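About Us
Print
E-mail

Zomen is a small test bench for robot grippers. We try grippers, arms, cameras and controllers for companies which want to buy them but have no time to compare. Svitlana Dmytriv started the work in a rented room with two tables and one borrowed controller. Today we are a team with our own test hall, and Svitlana still reads each report before it goes to the customer.

Most of our customers ask the same thing: which gripper holds better, and for how long? To answer, we do the same task many times with each model and write down every grip and every drop. In the last comparison, between the Pakel and the Stuvell fingers, we made 895 trials. In 881 of them the object was held until the end. The other trials we studied one by one, and they took us more time than all the rest.

We like to work with ordinary things from home and office. A lamp, for example, is a good test object. It has a round base and a shade with another shape, and the fingers must manage with both. Before an arm does a task, a person does it first with hand-held grippers, so we learn which movements are natural. 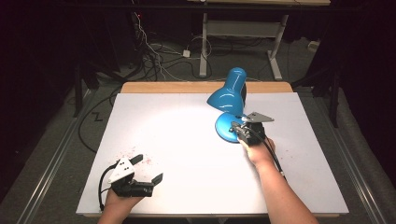
Two hand-held grippers at the test table, one pressed against the base of a blue desk lamp.

Muthoni Muli is responsible for cameras and controllers. She joined us from the Bạch workshop, where she repaired arms for packing lines. She checks the delay between camera and controller every Tuesday, and if it is more than 30 milliseconds, we stop the tests until she finds the cause.

We do not sell any of the equipment we test, and we do not take payment from the makers for a good result. The customer receives the full table of trials, also the bad ones, together with our opinion in plain words. If you have a gripper you are not sure about, please write to us and tell us what it must hold. Visits to the hall are possible in the afternoon, by appointment.

Print this page
E-mail this page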